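3.2 Surface condition of domestic boards and its relation to cleaning habits

The households in Leltberg were recruited through the two districts described in Section 2. In total 459 households returned the questionnaire, and they reported on 1349 boards, benches and table tops which are used for the preparation of food. The questionnaire asked for the kind of wood, as far as the owner knew it, the age of the object, the way it is washed and dried, and whether any oil or wax is applied. We did not ask for the brand of oil, but many respondents wrote it in the margin. The names Stilla and Tonent appeared most often, and we kept them as separate codes in the later analysis.

One difficulty became clear already in the pilot round. The respondents do not share one vocabulary for wood. What one person calls a light board, another calls a white board, and a third person gives the name of a tree which is probably the wrong one. The same holds for the damage. The word "crack" was used for open joints, for splits which start at the end of the board, and sometimes for dark lines that belong to the natural figure of the wood. For this reason we prepared a short sheet with terms, and the interviewers went through it with each respondent before the second questionnaire was filled in. The agreement between respondent and interviewer became better after this step, although it remained weak for stains. 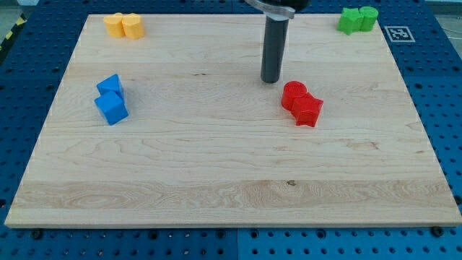
Figure 4. Light-coloured board with planks running lengthwise and a small dark knot.

The terms on the sheet fall into two groups, namely those for the wood as it has grown and those for changes through use. The first group was the harder one to explain. Respondents often counted a knot as a stain or as a burn, in particular when it was small and stood alone in a pale surface, as the one in Figure 4 does. The wavy grain in the lighter plank of the same board belongs to this group as well, and so do the differences between cream and light tan. The second group contains knife marks, raised fibres, grey areas from standing water, and open joints. Where a respondent was not sure, the interviewer was instructed to write down both terms and to leave the decision to the coding stage.

Concerning the washing, the answers were more uniform than we had expected. Most households wash the board by hand with warm water and a little soap, and dry it standing on its long side. A smaller part leaves it lying flat on the worktop, and in this group grey areas were reported more frequently. We cannot say from a questionnaire that the flat position is the cause. Those who let the board lie flat also own older boards on average, and they oil them less often. When the age of the board is taken into account, the difference becomes smaller but does not disappear.

The use of oil was asked in two ways, once as a habit ("how often do you oil it?") and once as an event ("when did you do it last?"). The two answers did not fit together well. Several respondents who described themselves as oiling every month could not remember an occasion in the present year. In the following we therefore use only the second answer. Of the respondents who wrote a product name, 21 gave a name which we could not identify, and these were placed in the category "other oil".

The interviewers also visited up to 400 households for the inspection of end grain, where the uptake of water is fastest. The protocol follows the earlier Ryu study, with two small changes in the order of the steps. The inspections were completed in November 2021, and the results are given in Section 3.3 together with the moisture readings.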